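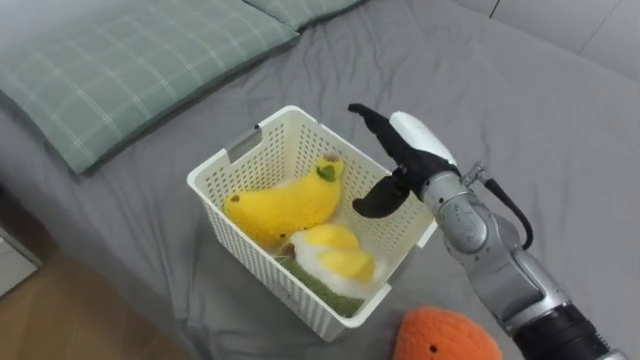

Bedroom station, October: basket on the fitted sheet, banana plush inside, orange plush toy toward the lower right.

Entry 11 – Bedroom tidying, soft items

Purpose. To settle the order of work for clearing and making up the bed at the Jaltmont room, and to record which items belong to the bedroom set and which should be returned to the shelf. This entry replaces the loose notes kept inside the cabinet door.

Bedding. The gray fitted sheet remains in use. It creases badly, and the creasing gathers wherever a basket is set down or dragged. The elastic at the foot corners was checked before the start and is sound. The sheet is a little large for the mattress, and I. Escobedo has asked Ochoa whether the next smaller size is available in the same gray. Until a reply is received, the surplus is to be tucked at the foot only. The green plaid pillows stay at the head of the bed throughout and are not to be used for holding the sheet down.

Basket. The white perforated basket is kept for plush toys and for nothing else. Socks and cloths were found in it at the start of the month and have been moved to the drawer. The basket should be lifted onto the bed and lifted off again – sliding it pulls the sheet out at the side. It is wiped with a damp cloth at the end of the week and left upside down until dry.

Plush toys. All toys are to be placed in the basket before the sheet is smoothed. The previous order, sheet first and toys second, meant that the sheet had to be smoothed 2 times. The banana has an open seam near one tip and should be mended before it is washed again. Thread is in the Prernorix tin, second shelf.

Storage. The basket goes to shelf 456 with its label facing out. The shelf list still shows the former Ikari bin in that position. The bin was discarded in the summer and the line should be struck.

Outstanding:
Reply from Ochoa on the sheet size.
Seam on the banana.
Correction to the shelf list (I. E.).
Spare pillow covers – one set is missing from the linen cabinet and was not signed out.

Room closed at 4:40 p.m. Key returned to the front office.

I. Escobedo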